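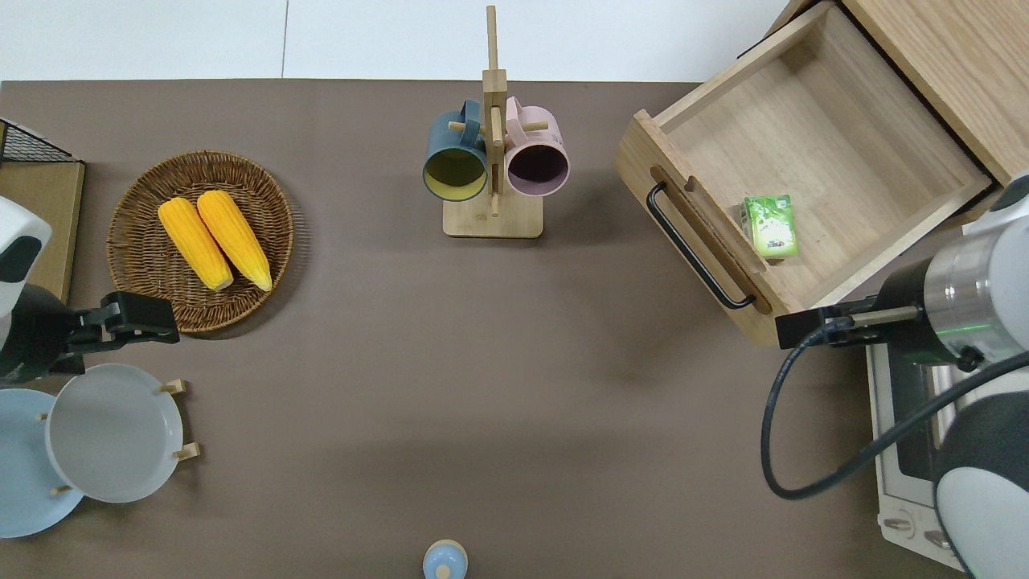 Tondamach is a centre for applied robotics, established to bring working automation within reach of schools, small manufacturers and care providers across the region. Its programs cover teaching, contract development and public demonstration, and the third of these has shaped the organisation more than its founders expected. The centre's principal demonstration is built on the household kitchen. Two arms work from opposite sides of a single table, among articles that any visitor would recognise: ears of corn in a basket, plates in a dish rack, mugs on a wooden stand, a drawer with a long black handle. Visitors who have no background in engineering are able to follow the task and to form their own judgement of it, and this remains the purpose of the exercise.

Our History

Tondamach began as a teaching laboratory under its first director, Shahram Nikzad, who had a staff of four and the use of one room. Its early work was confined to short courses for apprentices and their instructors. Gasovent, a maker of ventilation equipment, became the first industrial member and continues to send its trainees to the centre each April. Membership now stands at 21 firms and institutions, and the centre employs 53 people in teaching, engineering, workshop and administrative positions.

The household program was proposed by Ornella Longo, Head of Public Programs, following a request from a group of occupational therapists. They wished to see how a robotic arm might approach the furniture and utensils found in a client's home. The program was adopted as a permanent part of the centre's work and has since been extended to secondary schools.

Our Open Day

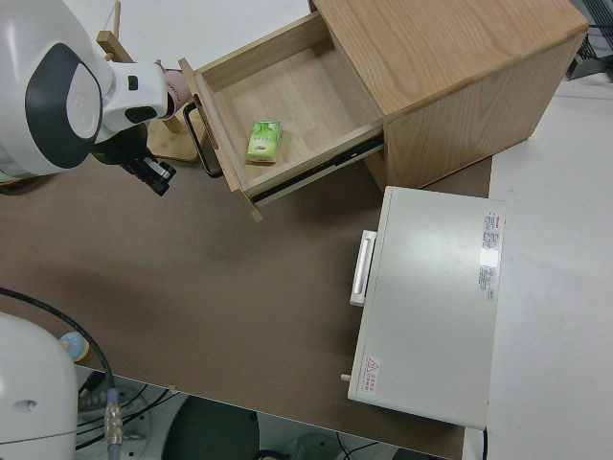

TONDAMACH CENTRE, 10 September 2018

The centre welcomed 718 visitors to its annual open day, the largest attendance since the event was first held. Guests were received by the Director, Ladan Yazdani, and were invited to tour the teaching laboratories, the machine shop and the demonstration hall. Sessions in the hall were led by Siamak Jafarzadeh, Senior Engineer, who spoke on the particular demands of furniture. A drawer such as the one in the wooden cabinet, which runs on a black metal slide, must be drawn along a fixed line, and a gripper that departs from that line will place a load on the handle, the slide or itself. Mr. Jafarzadeh also discussed the placing of small packaged goods inside a drawer, where the side walls restrict the directions from which an arm may approach.

Questions from the public were numerous and well considered. Several parents asked about the suitability of robotics as a field of study for students whose strengths lie outside mathematics. Representatives of two care providers enquired about supervision and emergency stops, and were referred to the centre's written guidance, copies of which may be obtained from the front office. A presentation by the visiting firm of Benard on workplace safety assessment concluded the afternoon program.
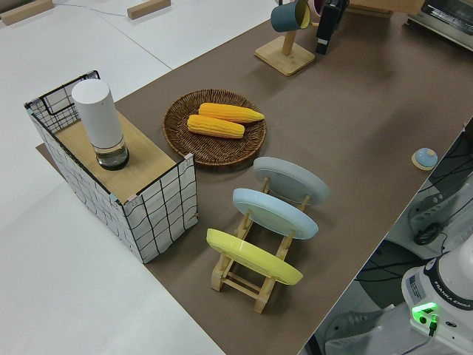
The demonstration table, with corn in a wicker tray and plates in a wooden rack.

Our Approach

The centre favours ordinary articles over purpose-made test pieces wherever the task allows. Plates of different colours, woven trays and cups hung by their handles present a range of shapes and surfaces, and they may be replaced at modest cost. Lertchai Jaidee, Laboratory Manager, maintains the inventory and sets out the table before each session according to a written plan. Students are taught to record the starting position of every article, to note each unsuccessful attempt with the same care as a successful one, and to leave the work area in good order for the next group.

Instruction is offered at introductory and advanced levels. The introductory course requires no previous experience of programming. Admission to the advanced course is by application, and candidates are asked to submit a short statement of their current work. The Vukadinović Bursary meets the full tuition of selected candidates from rural and remote communities.

Visiting the Centre

Group visits are available to schools, colleges, community organisations and member firms throughout the academic year. Each visit includes a guided tour, a demonstration and a period for discussion with engineering staff. Teachers are requested to advise the centre of any accessibility requirements at the time of booking. Enquiries concerning visits should be directed to the Office of Public Programs, and those concerning membership to the Office of the Director.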